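Software notes: release 4 of the Skiseck planner

Release 4 of the Skiseck planner went onto the Vallinach bench on 25 October 2023. Most of the work since the last issue has been in two places: how grasp candidates are ranked, and how the two arms share space over the table.

Ranking used to be done once per cycle. The perception node segmented the fixed-camera view, fitted a rough ellipsoid to each fruit and passed a sorted list to the planner. With peaches lying against each other the list went stale after the first pick, as neighbours tend to roll. The new node re-segments after every pick and keeps a track for each fruit, so that a moved peach keeps its identity and its history of failed attempts. The current task is peaches on a wooden table, with a slotted white basket and an arm on each side. 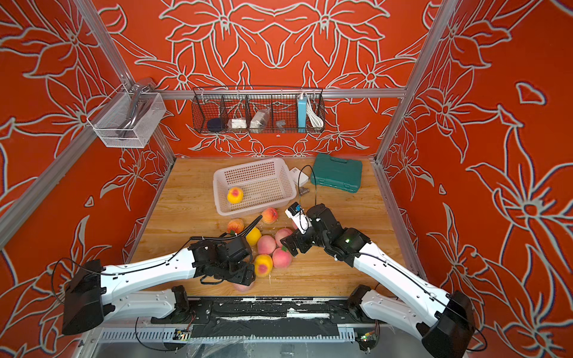 What happens when both arms want the same peach?
The arbiter gives it to the arm with the shorter planned path, and the other arm goes to the next candidate on its own list. If the two paths are within 124 ms of each other, the arm that moved last gives way.

The arbiter replaces the old left/right split of the table, which was simple but left one arm idle whenever the fruit sat mostly on one side. Swept volumes are now checked pairwise every control tick. The check is conservative: links are modelled as capsules, cables as a fixed margin around them. We have logged 964 two-arm runs with it so far in simulation, 483 of them with the fruit placed at random, and the planner found no valid plan in 16 of the full set. All 16 came from the same fault, a start pose outside the joint limits in the scenario file — now rejected at load time.

Wrist views are handled by a separate process. It takes over from the fixed camera for the last part of the approach, where the arm itself hides the target from the side. Leaves are the main nuisance. A leaf lying over a fruit splits the mask in two, and the older code then offered two small peaches where there was one. Masks are now merged if a single ellipsoid explains both within tolerance.

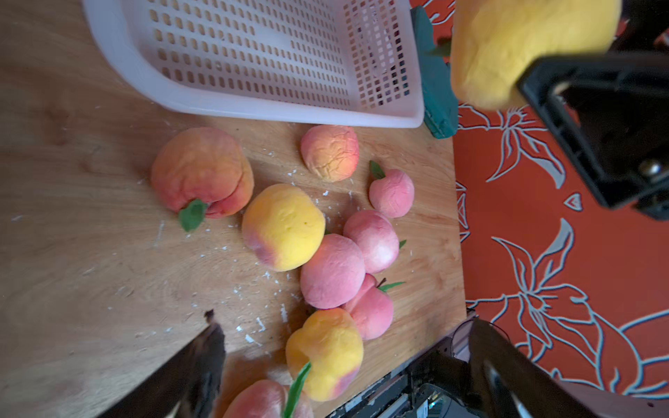

The merge step costs little, but the tolerance matters. Set too wide, it joins two touching fruits of similar colour, and the gripper is sent to the gap between them. The default is 0.15 of the fitted radius. Users with smaller fruit should lower it in the Lornaretti config file, under merge_tol.

Two smaller changes. The log viewer in Barajas opens split recordings without a manual join, and the calibration script exits with a proper error code if it finds fewer than 724 matched points.

Still open: the wrist process drops its track if the hand-over message arrives late, and the arm then waits for a full re-segmentation. A fix is in review. The old message format will be supported until March, after which nodes built against release 3 will need a rebuild.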